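The snack drawer, sorted out at last

I've been promising this one for ages, and a few of you have been very patient in the comments. Snacks! Specifically, all those little wrapped things that come home in a big bag, get dumped in a drawer and then turn up under the dish towels in May looking very sorry for themselves.

My drawer was terrible. I pulled everything out onto the table one evening and there were fruit chews, crackers, three kinds of tea, a whole colony of soy sauce packets and a birthday candle. I love a good clear-out, so I put the radio on and got going.

First tip, and it's the one I'd fight for: empty the whole drawer before you decide anything. Don't pick through it. If you pick through it you'll put back half of what you meant to throw out (I've done it so many times). Tip it all out, wipe the drawer with a damp cloth and a drop of dish soap, and leave it open to dry while you sort.

Then check the dates. Small wrappers often don't have one at all, only the outer bag does, so now I snip the date off the big bag and drop it in with the snacks. Takes two seconds. Divina Bautista sent me that one by email and it's brilliant - thank you, Divina!

Next you need something to put them in, and I've become a real fan of mesh baskets for this. A plain plastic one is perfect. You can see what's inside from across the kitchen, crumbs fall through the holes when you give it a shake, and it rinses clean under the faucet. Solid bins look neater on a shelf, I'll give them that, but I never remember what's in them. 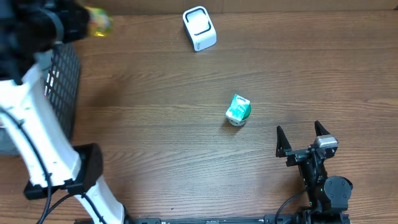 Stand the basket upright right where you're sorting and drop things in as you go. It's so much quicker than making piles and moving the piles afterward. I used to make beautiful piles and then the phone would ring and somebody would need the table for homework.

Keep one basket per kind of eater, if you have the room. Mine are sweet, salty and "please take this to work." That last one gets all the things we were given and don't much like, and it empties itself in no time.

A few smaller things I've picked up along the way:

Heavy things go in first. Crackers at the bottom of a full basket are crumbs by the weekend.

Chocolate wants its own spot, well away from the stove or the top of the fridge. Mine lives in the lowest cupboard now, behind the oats, where I'm also less likely to meet it at 8 in the evening.

Slippery wrappers slide around like mad. A folded paper towel in the bottom of the basket holds them pretty well, and you just swap it when it gets grubby.

Opened bags get a clothespin and go at the front. I bought a set of 21 wooden ones and I use them for everything - frozen peas, rice, recipe cards, even actual laundry.

Don't fill the basket past the rim. If it won't fit, it can wait in the pantry in its big bag, and you top up when the basket gets low.

Gerardo Catacutan asked whether it's worth labeling the baskets. With mesh I don't bother, but if there are little kids in the house a luggage tag on the side works nicely, and you can flip it over and reuse it when their tastes change (which will be soon!).

The whole job took me one evening, including a break to eat some of the evidence. I do a five-minute version every month or so now, usually while the kettle's on. Next up is the cupboard with the plastic lids, so if you have a good trick for those, please leave it in the comments. I need all the help I can get with that one.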